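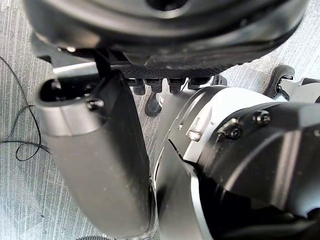 **Categoria:** Materiais e componentes › Placas e suportes

**Placa de montagem** é o nome que a gente dá, aqui na enciclopédia da oficina Vanonus, a qualquer chapa plana que existe para segurar outras coisas: carcaças, conectores, juntas, suportes de cabo. Também aparece como *chapa base*, *placa-suporte* ou, no caderno velho do Mahawong, só "a chapa". Eu cuido deste verbete faz tempo e confesso que é o meu preferido, porque quase todo problema que me trazem passa por uma placa dessas em algum momento!

## Aspecto

As mais comuns na nossa bancada são escuras e finas, com aquele desenho trançado típico da fibra de carbono. O trançado engana um pouco. Há chapa de plástico com película impressa que imita o padrão direitinho, e de longe eu mesma já confundi. De perto, costumo olhar a borda: na fibra de verdade dá para ver as camadas, e na imitação a estampa acaba na quina, como papel de parede.

A espessura que mais uso é 2 mm. Para peça grande, tipo uma carcaça circular com aro saliente, prefiro chapa mais grossa, ou então um reforço colado por trás (e aí começa a briga por espaço com os cabos).

## Conectores na face de baixo

Pendurar os conectores por baixo da placa é uma solução antiga e eu gosto muito dela. Na foto são 4, pretos, um ao lado do outro, e nem são iguais: o da esquerda é o mais comprido e passa da placa, os dois seguintes são parecidos entre si, e o da direita é mais curto e mais largo. Essa mistura de tamanhos tem um lado bom, que é dificultar a troca na hora de encaixar. Tem também um lado chato: a mão precisa caber, e o dedo sempre vai parar no vizinho.

Umas manias minhas, que valem para qualquer fileira dessas:

- etiquetar o cabo antes de soltar, mesmo quando parece óbvio;
- puxar pelo corpo do plugue e deixar o fio em paz;
- olhar as emendas do plástico com lanterna, de lado, porque trinca de frente some;
- deixar uma folga no cabo, senão a primeira dobra leva o encaixe junto.

A Jaruwan Duangkaew discorda do último item. Ela prende tudo bem curto, com cinta, e diz que folga é convite para enroscar. A página de discussão deste verbete já tem 16 mensagens sobre isso e nenhuma de nós mudou de ideia.

## Parafusos

Em volta da placa vivem os parafusos pretos, muitas vezes pequenos e sextavados. Parafuso preto em peça preta é bonito e é um tormento: some na sombra, some no chão, some no bolso. Vale o mesmo para os que ficam na lateral de uma tampa de extremidade, logo abaixo da borda, onde a chave entra torta se você tiver pressa. Eu uso uma bandeja clara com ímã e uma caneta branca para marcar a cabeça dos que já apertei.

No catálogo da Costska o jogo sextavado curto é o código 621, caso alguém esteja procurando. O da Jekeck também serve, mas a cabeça vem um tiquinho mais alta e pega em chapa vizinha quando o vão é estreito.

## Vãos e peças vizinhas

Uma placa raramente está sozinha. Perto dela costuma haver um tubo ou segmento de perna, a carcaça curva de uma junta, tiras, painéis com recortes. Os contornos quase se encostam e sobra um corredor escuro entre uma peça e outra, que é exatamente para onde vai tudo o que cai da mão. Antes de fechar qualquer conjunto eu passo a lanterna por esses vãos, de cima e depois de baixo. Se for uma junta de quadril, com casca clara e estrutura preta em camadas, vale espiar também pelos recortes da borda.

## Limpeza

Acabamento fosco mostra poeira e risquinho com uma facilidade irritante. Pano de microfibra seco resolve a poeira; risco leve eu deixo quieto. Não recomendo lustra-móveis (já tentei, ficou manchado e ainda grudou mais pó). Nos conectores, pincel macio, sem líquido.

Para furar ou lixar a placa a conversa muda: o pó da fibra de carbono coça e não deve ser respirado. Máscara, luva, aspirador ligado do lado. O Mahawong corta as dele com um pano úmido embaixo, e o método está descrito no verbete *Corte de chapas*.

## Ver também

- Corte de chapas
- Conectores em fileira
- Tampas de extremidade
- Parafuso sextavado (tabela de medidas, revisada em setembro)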